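Sicherheits-Check für unser Gemeinschaftshaus: die Frühjahrsrunde mit Anmerkungen

Zuletzt aktualisiert: März
Von Myfanwy Bowen, im März

Liebe Hausgemeinschaft, wie jedes Frühjahr bin ich mit Klemmbrett, Taschenlampe und einer Thermoskanne Tee durchs ganze Haus Treltine gezogen, vom Heizungskeller bis unters Dach, und habe aufgeschrieben, was in Ordnung ist und was wir noch richten müssen. Emlyn Lewis war so lieb, mir bei allem zu helfen, wofür man eine Leiter braucht. Die Punkte sind dieselben wie im Vorjahr, nur beim Treppenhaus ist einer dazugekommen. Wer in seiner Etage etwas findet, das ich übersehen habe, darf es gern mit Bleistift auf den Aushang neben den Briefkästen schreiben.

1. Eingang und Treppenhaus

[x] Haustür schließt selbsttätig und fällt ins Schloss
Anmerkung: Sie tut es wieder, seit Emlyn den Türschließer nachgestellt hat. Bitte trotzdem keinen Keil unterlegen, auch nicht nur kurz für den Einkauf.

[x] Handlauf fest, keine scharfen Kanten

[ ] Beleuchtung auf allen Absätzen
Anmerkung: Im zweiten Stock flackert die Lampe. Ein neues Leuchtmittel liegt schon bereit, es fehlt nur noch ein ruhiger Abend.

[ ] Fluchtweg frei (neuer Punkt)
Anmerkung: Ich weiß, dass der Platz in den Wohnungen knapp ist, und ich hänge selbst an meinem alten Schuhschrank – aber Schränke, Kinderwagen und Getränkekisten gehören nicht auf den Absatz. Im Fahrradkeller ist noch Platz, sprecht mich einfach an.

2. Rauchmelder und Feuerlöscher

[x] Prüftaste an jedem Melder gedrückt, Ton deutlich hörbar
Anmerkung: Entschuldigung an alle, die Nachtschicht hatten. Nächstes Mal hänge ich vorher einen Zettel auf.

[x] Feuerlöscher im Erdgeschoss: Plombe unversehrt, Druckanzeige im grünen Bereich

[ ] Feuerlöscher im Keller
Anmerkung: Die Prüfplakette ist fällig. Die Firma Ulitness kommt dafür ohnehin ins Haus und nimmt die Löschdecke in der Küche gleich mit in Augenschein.

3. Gemeinschaftliches Wohnzimmer

[x] Teppichkanten liegen flach
[x] Fenster lassen sich öffnen und feststellen
[x] Steckdosen sitzen fest, Abdeckungen ohne Risse
[ ] Steckdosenleisten nicht hintereinandergesteckt
Anmerkung: Hinter dem Regal hingen 2 Leisten aneinander. Ich habe sie getrennt und die Stehlampe umgesteckt. Falls jemand jetzt seine Ladestation sucht, sie liegt in der Schublade.
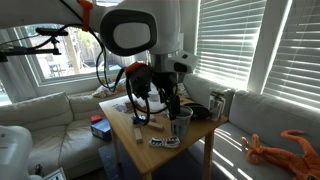 Wohnzimmer, kleiner Holztisch mit Becher.

Die Möbel habe ich wie immer einmal kräftig angefasst und gerüttelt. Beim großen Sofa ist ein Filzgleiter verloren gegangen, das ist schnell behoben. Das hohe Bücherregal ist an der Wand verschraubt, und dabei soll es auch bleiben, wenn im Sommer gestrichen wird! Bitte stellt die schweren Bildbände wieder nach unten, sie waren über den Winter irgendwie nach oben gewandert.

4. Küche und Hauswirtschaft

[x] Herd schaltet an allen Platten sauber ab
[x] Dunstabzug, Fettfilter gereinigt
[x] Zulaufschlauch der Spülmaschine ohne Knick
[ ] Erste-Hilfe-Kasten vollständig
Anmerkung: Es fehlen 5 Pflasterstreifen und die Schere. Die Schere hätte ich wirklich gern zurück, sie ist von Cekura und schneidet besser als alles, was ich zu Hause habe.

5. Keller und Heizung

[x] Zugang zum Absperrhahn frei
[x] Wasserzähler abgelesen, Stand 1.003
[x] Heizungsdruck im markierten Bereich
[ ] Kellerfenster zur Hofseite
Anmerkung: Der Riegel klemmt. Ich habe es mit Öl und gutem Zureden versucht, vermutlich muss er ausgetauscht werden. In der Rücklage für Kleinreparaturen liegen noch 362 Euro, das sollte für den Riegel und die Lampe im zweiten Stock reichen.

Die offenen Punkte gehe ich mit Emlyn durch, sobald Ulitness da war, und dann hake ich sie auf dem Aushang ab. Wer handwerklich ein bisschen Lust hat, ist herzlich eingeladen, Tee bringe ich wieder mit – und den Schlüssel zum Heizungskeller bitte nach Gebrauch zurück ans Brett hängen.

Weitere Beiträge
Winterdienst: Wer streut wann?
Fahrradkeller aufgeräumt, herrenlose Räder bis Monatsende abholen
Kushwaha-Abend in der Gemeinschaftsküche: die Rezepte
Neue Waschzeiten im Haus Treltine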